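Enxaqueca na segunda gravidez, magnésio ajuda?

jyoti_jaiswal
Meninas, estou de 30 semanas e a enxaqueca voltou com tudo, igual à da primeira. Minha tia jura pelo escalda-pés com lavanda antes de dormir, e confesso que relaxa bastante — mas às três da manhã lá estou eu acordada de novo. Alguém tomou magnésio?

marina.fluso
Tomei e adorei, querida! Só que foi a obstetra que receitou, viu? 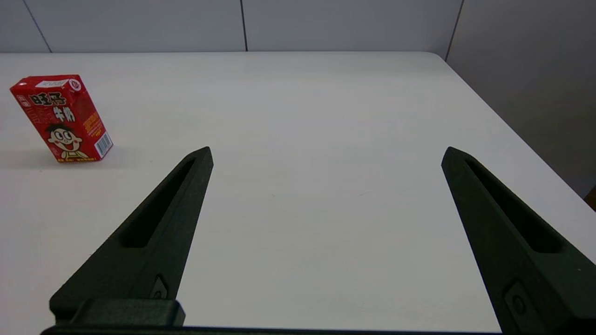
E dá para tomar por conta própria, já que vende sem receita?
Melhor perguntar no pré-natal, porque a dose muda de gestante para gestante.

Krumina_I
Discordo um pouquinho do entusiasmo, com todo carinho. Minha esposa só teve dor de barriga com ele. E dor de cabeça forte nessa fase pede medir a pressão, Jyoti, liga hoje mesmo!

jyoti_jaiswal
Liguei, vou lá em fevereiro — não, me encaixaram amanhã cedo. Obrigada, gente!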